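Email newsletters for small shops! I've been meaning to do a thread on this for ages, so get a cuppa, because I've got a lot of it saved up.

1/ Quick background. I do the marketing for Luluvgate, a small homewares shop with one bricks-and-mortar store and an online one that keeps growing. Last July we had a mailing list we hadn't written to in over a year. Now the newsletter brings in more orders than anything else we do, and I love writing it.

2/ The list was tiny when I dusted it off. 200 addresses, mostly typed in from a paper sign-up book on the counter. I sent a plain "hello, we're still here, do you still want to hear from us?" email and 197 of them went through. Three bounced. I was so chuffed I told the whole shop.

3/ If your list has been sitting for a long time, do that hello email first. Don't launch straight in with a sale. People forget they signed up, and a friendly reminder of where they met you goes a long way. Put the unsubscribe link up the top where they can find it. You want the ones who aren't keen to leave now, before they hit the spam button.

4/ Subject lines. Mine were terrible!! "Luluvgate Newsletter Issue 4" was a real one. I switched to just saying what's in the email, the way I'd say it to a mate. "The blue jugs are back" is still my best opener ever, and it took me all of ten seconds to write.

5/ Keep them short as well, so they fit on a phone. I send every draft to myself and check it on my phone before anyone else gets it. You'd be amazed what gets chopped off halfway through a word.

6/ One email, one main thing. This was a hard habit to learn because I always want to cram in the new stock and the workshop dates and the recipe and the Christmas hours. When I cut it back to one main story with one button, the clicks went up straight away. The other bits go in a little list at the bottom, and the regulars do read down that far.

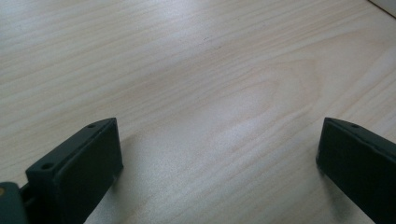
7/ How often? We do every second week. I tried weekly for a while and ran out of things to say, and you could tell (I wrote four paragraphs about string). Monthly felt too far apart, people had forgotten us again by the next one. Fortnightly suits me and the replies have been lovely.

8/ Oh, replies! Please don't send from a no-reply address. I changed ours to a proper inbox and customers started writing back with questions, favourite colours, photos of their kitchens. Half my ideas for the next email come out of those. One reply from a café owner in Flultdale turned into our first wholesale order.

9/ Tools. I've used two. Started on Vendville's built-in mailer as our online shop was already there, and it was fine for getting going. Moved across to Rastogi when I wanted to split the list into locals and online-only. The move took me an afternoon and a packet of biscuits. Start with whatever's already attached to your shop, you can always shift later.

10/ Splitting the list is my favourite thing I've done this year. Locals hear about workshops and late-night shopping, everybody else hears about postage deals. I used to get grumpy unsubscribes from people interstate who were sick of hearing about free parking. Fair enough too!

11/ Welcome email. Set one up today if you haven't. Ours goes out by itself as soon as someone joins, says who we are, and has a photo of the shopfront and 7 dollars off a first order. I wrote it once and I've only touched it to fix a typo.

12/ And have a sign-up form people can find. Ours was hidden in the footer in grey writing. I put it on the order confirmation page too, and got 19 new people in the first week. Nineteen! For us that's massive.

13/ I'm still rubbish at testing send times. Early evening seems good for us, but I haven't done it properly with a split test, so don't take my word for it. If you've run one for a small shop I'd love to see what you found.

14/ Next thread will be on writing product stories when the product is, like, a tea towel. I have thoughts. Reply with your best and worst subject lines in the meantime, I'm collecting them.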